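We lost again, and I'm still hoarse! Balum went down 1-0 at Bruneo in front of 217 people (I swear half of them were stewards), and the goal was a header from a corner we never should have given away.

Shahzad Abbasi was our best player by a mile. He covered the whole left side alone for the last 30 minutes, and he hit the bar once too.
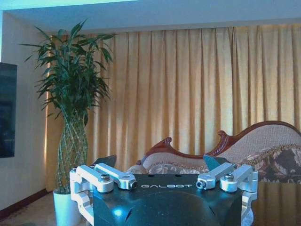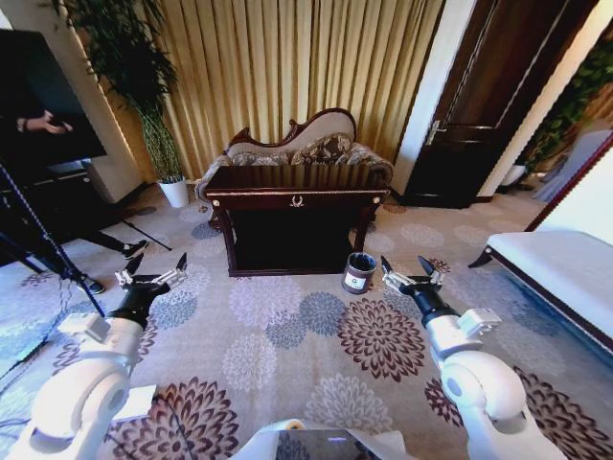
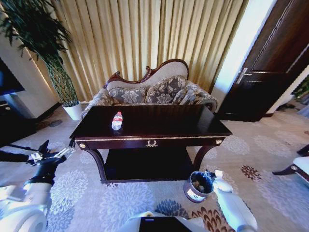
## Next up: Lins at home

I'd play two up front and leave the new kid in goal, he's been great since August. Lins haven't won away yet, so naturally I'm terrified. Tickets are on the club page and the bus leaves from the Grovavel lot, same as always. Bring a scarf!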